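Quiénes somos

¡Hola! Soy Tatu Muli y llevo el taller de Plokum, una empresa pequeña que pone a punto y repara pinzas para robots y puestos de grabación de movimientos. Empezamos en octubre con 2 bancos prestados y una caja de tornillos que todavía anda por ahí (sigue medio llena, no sé cómo).

Lo que más nos llega son parejas de pinzas de mano, de las que una persona maneja para enseñar una tarea al robot. Faraji Swai las recibe, desmonta los dedos, limpia las guías y mira el cable de punta a punta, sobre todo a la salida de la carcasa, que es donde casi siempre se parte. Luego me las pasa a mí para calibrar la apertura: 300 ciclos abriendo y cerrando, apunto la holgura y, si el cero se ha movido, vuelta a empezar. ¡Con la radio puesta se lleva muy bien!

El puesto también lo revisamos. Cables por detrás de la mesa, trípodes apretados, la mesa sin cojear. A los clientes de Kaijage les cambiamos los dedos cada 2,000 ciclos y les dejamos un juego de repuesto en el cajón, con la hoja de pares de apriete pegada por dentro de la tapa.

Y antes de devolver nada lo probamos con cosas de casa, una pinza en cada mano: cubos con tapa, botes, bolitas pequeñas. Yo disfruto como una cría con esa parte, lo reconozco. Si tienes una pinza que se queda tonta a medio cerrar, escríbenos y cuéntanos qué hace (un vídeo corto ayuda muchísimo).
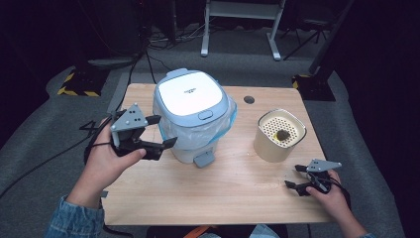 Manaia Wihongi: A nosotros nos bailaba el cero de la pinza izquierda cada dos por tres y era el conector, tal cual me dijo Faraji por teléfono. ¿Hacéis también la revisión a domicilio o hay que mandaros las dos?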